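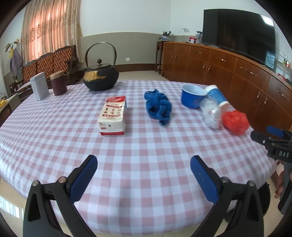 3. Clearing and resetting the dining table

This section applies to the Bullevik round dining table when used with a fitted or loose cloth. Read section 2 (Care of surfaces) first.

CAUTION: Cast iron holds heat. Let the teapot stand for 30 minutes after use before carrying it by the looped handle.

3.1 Clearing

1. Remove the teapot first. Lift it straight up with one hand on the handle and the other steadying the lid. Do not drag it across the cloth.

2. Move canisters and tins to the sideboard. Check that each lid is fully seated before lifting. Carry tins by the body.

3. Fold down the top of any opened paper package and store it upright in a dry cupboard. Packages with a torn base should be emptied into a canister.

4. Take containers out of plastic bags before putting them away. Flatten the bags and keep them together in one drawer.

5. Shake out cleaning cloths and hang them over a rail. Return the mesh scrubber to the sink.

Note: Do not use the mesh scrubber on the teapot. It will mark the finish and any raised or coloured decoration. Rinse with plain water and dry at once.

6. Carry bowls to the kitchen last.

3.2 Resetting the cloth

1. Brush crumbs towards the centre of the table, then gather the cloth by its rim and lift it off.

2. Wipe the tabletop with a damp cloth and dry it.

3. Lay the tablecloth with the fold at the centre of the table. On gingham, use the checks as a guide: one row should run parallel to the front of the sideboard.

4. Check the overhang at 2 opposite points. Adjust until it is even.

CAUTION: Keep the overhang clear of chair legs. A caught cloth can pull a full teapot off the table.

3.3 Sideboard

Wipe drawer and door handles with a dry cloth. Water plants at the sink and let the pots drain before returning them. Do not stand pots or bottles beside the television where a spill could reach the cord or outlet.

For replacement handles, quote part 212 to the Goltonport parts desk.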